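Stavix to move 486 office workers to shared desks

3/12/26

Office supplier Stavix will give up two of its four floors this spring and move its 486 office employees to shared desks, the company said in a notice to staff.

Under the plan, workers will no longer have a desk of their own. They will book one for the day through an online system made by Brotum, and will keep personal items in lockers near the elevators. Small meeting rooms and quiet rooms can be booked by the hour.

Natália Ramalho, who heads the company's property team, said the building had been too large for its needs for several years.

"On most days half the desks sit unused, and we still heat, clean and light all of them," Ramalho said. "The lease on the upper floors ends in December, and it made no sense to sign again."

The company has not said how much it expects to save. It will spend part of the money on new chairs, better soundproofing and more small rooms on the floors it keeps.
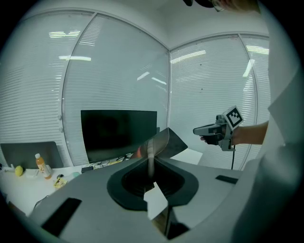
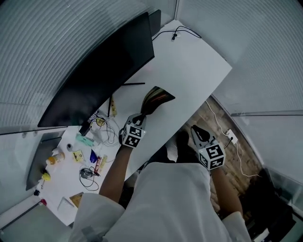 Staff opinion is divided. In a survey sent out before the decision, the most common worry was noise, followed by the time needed to set up a chair and screen every morning. Parents of young children asked whether they could book the same desk for a full week, and the company has agreed to allow it.

Joaquim Barros, a payroll clerk, said he would miss having a fixed place to work.

"I have two drawers of paper files that I use every week," Barros said. "They tell me there will be a cabinet. I would like to see the cabinet first."

Zulmira Godinho, who works in customer accounts, said she was in favor of the change. Her team is split between two floors and often meets in the hallway – something she hopes will end once everyone can book seats together.

Employees with a medical need for a certain chair or desk will keep a fixed place. Requests go to Florêncio Frade in human resources, who said he would answer each one in writing before the move begins.

The old furniture will not be thrown away. Gelto, a used furniture dealer, has agreed to take 700 items, including desks, shelves and filing cabinets. Staff may buy chairs at a reduced price before the rest is collected.

The first teams to move will be sales and accounts, followed by payroll and purchasing. Each team will get a short training session on the booking system and two boxes per person for packing. The upper floors will be handed back to the landlord once cleaning is finished.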